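Chapter 4
Before You Ask for a Price

4.1 The part comes first

Many small workshops begin a robot purchase from the wrong end. Somebody sees an arm at a trade fair, likes it, and brings home a brochure. After this the workshop looks for a job which the arm could do. In this chapter we go the other way. We start with one part and one movement, and we write down what they demand before any supplier is contacted.

Our case is a repair shop in Pramthorpe, owned by Esko and Lempi Kuusisto. They sort and assemble small steel gears for pump drives. The shop handles 2000 gears in a normal month, and in September, when the farms send their pumps for service, the work is too much for two pairs of hands.

The first thing to study is how the part lies before it is picked up. A gear which rests flat can be approached from above with open fingers, and the opening must be wider than the gear with something to spare. This spare space costs little if you ask for it at the start. It becomes expensive when the fingers have to be made again.
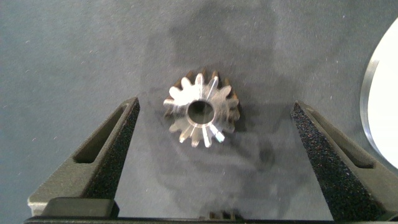

Figure 4.1 Small steel gear lying flat between open fingers with textured grip pads.

Write down the largest and the smallest part in the family, the surface they lie on, and the ways they may lie. Shiny steel also deserves a line of its own, as bright reflections can make the camera work harder, and a better lamp belongs to the budget too.

4.2 What the quotation leaves out

Afaf Hakim, who prepared the first budget for the Kuusistos, compared offers from Salminen and Altix. The arm prices were close. The difference was in the fingers: one offer included a set, and the other asked 371 euros for each pair. Spare grip pads were 111 euros in both offers — a small sum, but it returns every year.

A second question is what else stands or lies near the part. When a gear is held over a larger component, the fingers need free room on both sides, and slim, tapered tips may be worth their price.
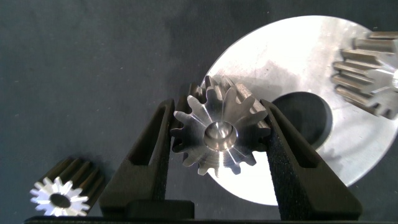 Figure 4.2 Gear held between the fingertips, with a large metal disc behind it and other gears nearby.

For trials, reserve money separately. The Kuusistos put aside 500 euros for sending sample gears to Ombridge and for one day of testing there. Do not take this sum from the training budget, even if the supplier says that training is short.

4.3 The planning sheet

Copy the headings below to a sheet of paper and fill them in for one part from your own workplace.

Part family, smallest and largest
How the part lies before picking
Free room around the part
Fingers and pads, first set and spares
Lighting
Trials
Training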